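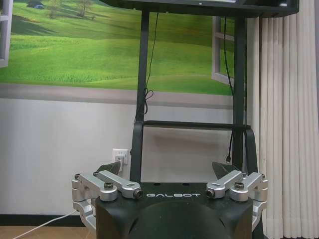
Home Notes Builds Broken Stuff About Contact

2/28/21

Quick one before I forget the order of things. Gripper closed when it was told to stay open, with my hand near it. I'm fine. Thumb is fine. Bit of a scrape on the knuckle from yanking it out past the metal part and that's the whole injury report. But the e-stop didn't do what I thought it did and that has been bugging me all week, so, long post.

The setup first. We've been doing the cable job for Maltier, the one I complained about in the last post. Arm goes up to the black stand over by the curtain, fingers open, takes hold of a hanging cable just above the connector, pulls it gently to one side, lets go. Sounds like nothing. Thin black cables are awful. They swing, they curl up on themselves, the depth camera half sees them, and then there are the straps, which look enough like cable to the detector that it goes for those about as happily. So there's a lot of me standing next to the stand, untangling stuff and stepping back.

You can guess where this goes.

The routine is: run ends, arm parks in front of the stand with the fingers wide open, Tô goes to WAIT (Tô is our little job runner, I wrote most of it, so blame lands here), I reach in and sort out the cable, step back, hit the pedal. I'd done that all morning. On the run that went wrong the fingers were open, Tô said WAIT, green text and everything. I reached in between the fingertips because the cable had a loop in it and that was the easy way to get to it. Yes I know. Fingers closed.

Not super fast. Full travel though, and no soft stop, because it wasn't in grasp mode, it was doing a plain position move. Different force limit. That part is important and I'll get to it.

Hit the e-stop with my other hand. Arm brakes clunked on. Gripper kept closing.

That's the sentence I keep going back to. Everything on the arm went dead like it should and the gripper just carried on with its business. I had my thumb out by then but only just.

Then error 3377 on the screen, which in our log table says "end effector heartbeat lost". Thanks. Very useful after the fact.

OK so what happened. Two separate things, and I spent a whole day thinking it was one thing, which didn't help.

Thing one, the closing. When the gripper hasn't heard from the controller for 450 ms it drops the link, and when the link comes back the driver re-sends the last position command it has. Supposed to be a nice feature. Someone put it in last July (it was me, I checked the history, hoping otherwise) because we kept losing the link in the middle of a carry and dropping mugs. Re-send the last command, keep holding the mug, great.

Except the "last command" is whatever is sitting in the buffer, and the park move doesn't go through the buffer. Park calls open directly. So the arm parks, fingers open, and the buffer still says closed from the grasp before. Link blips, link comes back, driver says oh right, closed. And it goes to closed as a position move and not as a grasp, so the low force limit for cables isn't applied either. Lovely.

It had been sitting there since July. We just never had a link blip while parked, or if we did then no one had a hand there and it got logged as "gripper closed at start of run, reset". I went and searched. There are 9 of those in the logs. Nine! I remember seeing at least one and thinking huh, and pressing reset. Not proud of that one.

Why the link blipped: the comms lead at the wrist had a connector that wasn't clicked in all the way. It would sit fine and then let go for a moment when the wrist was rolled to the park angle. Wiggle it by hand, error, wiggle, error. So that took five minutes to find, once I stopped reading code and looked at teh hardware. I'd swapped that lead myself, in a hurry, and I have no memory of hearing the click.

Thing two, the e-stop. This is the one that matters more and it's the dumbest.

The arm's power goes through a Plomex relay box. Press the button, relays drop, arm power gone, brakes on. The gripper used to get its power from the arm's tool connector, so it died along with everything else. Then we changed the gripper and the new one wanted its own supply, so it got its own supply, a brick plugged in by itself, and the brick never went through the box. Drew it on the whiteboard as "TODO route thru estop". There's a photo of the whiteboard on my phone. The whiteboard has since been wiped.

We tested the e-stop after that change. I definately did, there's a line in the notebook. But what I tested was: press the button, does the arm stop. It did. Tick. I didn't test it with the gripper moving. Gripper sitting still looks exactly the same powered or dead.

Also worth saying, there's a second stop channel, a software one, where the controller sees the button and tells the gripper to halt. That works. I tried it a bunch of times since and it works every time, as long as there's a link to send it over. The link was half up at that point, reconnecting. So the one time I needed it it had no way to get there. A stop that goes over the same wire as the fault, hmm.

What I did, in the order I did it and not in a smart order:

Pulled the brick out of the wall. Went home.

Next day, rerouted the gripper supply through the Plomex box. There were spare contacts on it the whole time, took less than an hour including finding the crimper. Button now kills both. Gripper goes limp-ish when you cut it, meaning if it's holding something heavy it may drop it, and I've decided I can live with a dropped thing. If you have a job where dropping is the dangerous part then this isn't your answer and you need to think about it harder than I did.

Ripped out the re-send. After a link loss the driver now reads where the fingers are and commands that, and then sits in FAULT until a person clears it. Runs will die more often. Fine. The mugs can go on the floor.

Park goes through the buffer like every other move. Should have from day one.

WAIT in Tô now disables the gripper motor and waits for the gripper to report it's disabled before the text goes green. Before this, green meant "I'm not planning to send anything." I was reading it as "safe to put your hand in". Those aren't the same and I wrote the thing! The color was my idea too.

New lead, new connector, a little clamp so it can't work loose. Heard the click.

And I bought a long plastic hook thing from the kitchen store for the tangles. Works OK. Slower than fingers. The loop that forms halfway down is still a pain with it, you sort of have to fish.

Then tested it properly, gripper moving, closing on a foam block, button pressed halfway. Stopped. Again with the link pulled out first. Stopped. Again with the arm moving too. Stopped both. I wrote all of that down with what was moving at the time, and I'm going to make that a column in the notebook, "what was moving".

Still open: the Illine arm in the other room has the same kind of separate supply. Same brick even. I put tape over the outlet switch and a note on it, and it's not running until somebody has had a look at how its wired. Most likely me, next week. If it's the same then that's 2 out of 2 and I really don't want to think about how long that one has been going.

Also the detector still thinks straps are cables. Completely unrelated, just annoyed about it. I might tie them back, but Maltier wants the clutter left in, so probably not.

Told Maltier, by the way. Wrote it up in a page and sent it, they were decent about it, asked for the test list and a week's pause, and got both. I thought about leaving the knuckle out of the write-up and then put it in.

If you've got a gripper on its own supply, go press your button while the fingers are moving. Use foam. Tell me what happened, comments are on for once.

Foam block has a pretty good dent in it, I'm keeping it on the desk.

Filed under: Broken Stuff, grippers, wiring, things I should have tested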